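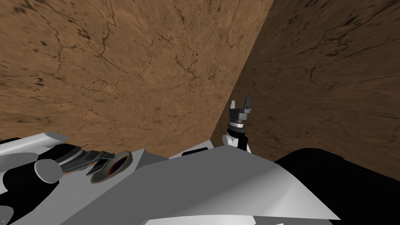 Co-Produced Dramas Owe Their Audiences Better Subtitles

When two broadcasters from different countries agree to make a television drama together, the announcement tends to follow a familiar pattern. The leads are introduced, the filming locations are named, and a premiere month is given. The question of who will translate the dialogue, and under what conditions, is seldom raised. It is the position of this column that the question should be settled before the first day of shooting, and that the answer should be made public.

The recent romantic series Postimwood offers a useful case. Produced by Forari in partnership with the regional channel Drelodura, it ran for 13 episodes and closed in June. Its two leads speak different first languages, and much of its humor depends on what each character fails to understand. The scripts were written with care. The subtitles were not given the same attention. In the fourth episode, a mother-in-law's polite refusal was rendered as a flat insult, and the following ten minutes made little sense to anyone relying on the text at the bottom of the screen.

Viewers noticed. A petition asking Forari to revise the subtitles gathered 1,336 signatures, and the fan translation group Solanki published its own list of 402 lines that it considered wrong or misleading. Some of those entries concern matters of taste. A large share do not. They include dropped honorifics, reversed pronouns and a marriage proposal translated as a job offer.

Noel Tagle, who supervised the English text for the first half of the series, has stated that his team received each finished episode on Friday evening and was expected to deliver by Sunday. "We were translating jokes without having seen the scene that set them up," he wrote in a letter to subscribers. No translator of any ability can do good work under such an arrangement, and the blame for the result should rest with those who set the schedule.
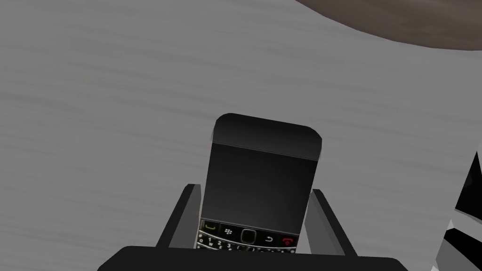
Viewing habits make the matter more pressing. A growing part of the audience for these dramas watches on buses, in break rooms and in bed, where the sound is often low or off and the subtitles carry the whole story. Production companies still approve subtitle files on large monitors in quiet rooms. A black phone of the older candy-bar type, with its keyboard below the screen, was never meant for an hour of romantic comedy, yet the handsets that replaced it are still small enough that a two-line caption can cover an actor's face. Text of that kind must be short, accurate and well timed.

The usual objection is cost. Drelodura has said that a second round of review would add around 200 dollars to each episode. Set beside the price of one afternoon of location filming, the sum is modest. Partners who can afford two publicity tours can afford a second reader.

Co-production agreements should therefore name the translation team in the opening credits, guarantee a minimum working period for every episode, and provide for corrections after broadcast. Forari has announced a second season of Postimwood. It should begin by repairing the first, starting with the fourth episode.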